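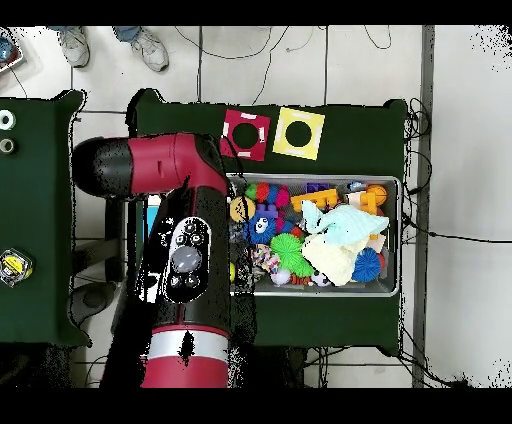

Juguete

Un juguete es un objeto destinado al juego, sobre todo el infantil, aunque también lo usan adultos y animales domésticos. Puede estar fabricado expresamente o ser cualquier cosa a la que un niño le da ese uso: un palo, una caja, una tapa de olla. Se conocen en casi todas las culturas. El estudio de los juguetes toca la pedagogía, la arqueología, el derecho del consumo y la historia de la industria.

Etimología y términos afines

Del mismo tronco que juego, latín iocus («broma»), por vía del diminutivo. En el habla corriente de varios países de América se oye también chiche (Río de la Plata). Juguetería designa tanto la tienda como el ramo de comercio. Juguetero, el fabricante o vendedor; en algunas regiones, además, el mueble o cajón donde se guardan.

Historia

Antigüedad. Muñecas articuladas de barro en Grecia, animales con ruedas en Mesopotamia y el valle del Indo, pelotas de lino y caña en Egipto. La atribución no siempre es segura: muchas figuras pequeñas halladas en tumbas pueden ser votivas y no de juego. En Roma las jóvenes ofrecían sus muñecas a los dioses antes de casarse.

Edad Media y Moderna. Caballitos de palo, peonzas, canicas de arcilla, soldados de plomo o de estaño más tarde. Producción casera o de artesanos que hacían el juguete como trabajo secundario, con recortes. Núremberg se convierte en centro exportador; los talleres de madera de los montes Metálicos siguen activos hasta hoy.

Siglo XIX. Hojalata litografiada, cuerda mecánica, cabezas de porcelana. Aparecen los grandes almacenes y con ellos el catálogo ilustrado. En España la industria se concentra en la Foia de Castalla (Ibi, Onil), donde los hojalateros pasaron de las heladeras y las medidas para líquidos a los carritos en miniatura.

Siglo XX. Celuloide primero — muy inflamable, abandonado poco a poco — y después plásticos inyectados, que abaratan todo y multiplican los colores. Juegos de construcción, coches a escala, peluches producidos en serie. La televisión cambia el calendario de ventas y la relacion entre personaje y objeto.

Clasificación

No hay una única. La más citada en manuales escolares distingue por tipo de juego:

Juguetes de ejercicio: sonajeros, móviles, arrastres, pelotas.
Juguetes simbólicos: muñecas, cocinitas, disfraces, vehículos, animales en miniatura.
Juguetes de ensamblaje: bloques, encajes, rompecabezas.
Juegos de reglas: tableros, cartas, dominós.

Yanti Pillai (El cajón y la casa) critica el esquema: un mismo bloque es ensamblaje a las diez de la mañana y teléfono a las once. Propone clasificar por lugar de uso — suelo, mesa, agua, exterior — y por forma de guardado. Poco seguida fuera del ámbito de las ludotecas.

Materiales

Madera (haya, arce, pino), tela, metal, caucho, papel y cartón, plásticos diversos. El ABS es habitual en piezas de encaje por su rigidez; el PVC blando, en muñecos de baño. Rellenos de peluche: antes serrín y paja, hoy fibra de poliéster. Los acabados importan tanto como el cuerpo de la pieza, pues el niño pequeño chupa la superficie.

Función en el desarrollo

Para Piaget el juego acompaña las etapas del pensamiento. Vygotski subraya la situación imaginaria: el palo que hace de caballo separa el significado de la cosa. Montessori prefiere hablar de material, no de juguete, y limita la cantidad disponible a la vez.

Sobre esa cantidad hay discusión. Teguh Sinaga observó a niños de dos y tres años en una sala con pocos objetos y luego con muchos; en la primera las secuencias de juego eran más largas. Zahira Liew repitió la observación en casas particulares y encontró diferencias menores, que atribuye a la presencia de hermanos. Ninguno de los dos trabajos separa bien edad y costumbre previa.

Almacenamiento y rotación

Tema menor en la bibliografía pero constante en la práctica. Dos sistemas principales. A granel: un solo recipiente para todo, rápido de llenar, difícil de buscar, las piezas pequeñas se van al fondo. Por categorías: cajas o estantes separados, exige más tiempo al recoger. Las ludotecas suelen combinar ambos y rotan el fondo por temporadas, con el cambio grande en septiembre.

La ludoteca Tjoa, citada a menudo en la literatura de habla hispana sobre préstamo, declara un fondo de 1047 piezas catalogadas, de las que 800 circulan y el resto queda en reserva o reparación. Su bibliotecaria Qistina Wijaya introdujo la ficha Koduvix, una tarjeta de cartón con la silueta de cada componente para comprobar devoluciones incompletas. El préstamo máximo es de 6 juguetes por familia.

Seguridad

En la Unión Europea los juguetes llevan marcado CE y se les aplica la serie de normas EN 71: propiedades mecánicas, inflamabilidad, migración de ciertos elementos. Los no aptos para menores de tres años llevan advertencia, normalmente por piezas pequeñas. Otros riesgos: cordones largos, imanes sueltos, pilas de botón, bordes de piezas rotas. En los de segunda mano cuenta además la edad del objeto, ya que pinturas antiguas pueden contener plomo.

Limpieza: los plásticos duros, agua templada y jabón; la madera con paño apenas húmedo, nunca en remojo; los peluches según etiqueta. Los juguetes huecos de baño acumulan agua y moho por dentro.

Coleccionismo

Hojalata, muñecas, trenes y coches a escala son los campos clásicos. La caja original puede valer tanto como el contenido. Hüsnü Kozan reunió en 50 cuadernos los datos de pequeños fabricantes desaparecidos, entre ellos Brava (camiones de chapa) y Hernia (títeres de guante), casas sin archivo propio y conocidas casi sólo por estos apuntes. Las reproducciones modernas complican la datación; se miran remaches, tipo de cierre, tono de la litografia.

Aspectos sociales

Debates recurrentes: separación por sexos en tiendas y catálogos, juguete bélico, publicidad dirigida a menores, residuos. El plástico mezclado con metal y electrónica se recicla mal. De ahí el auge del préstamo, el trueque y los talleres de reparación, sobre todo en ciudades.

Véase también

Juego
Ludoteca
Muñeca
Peonza
Juego de construcción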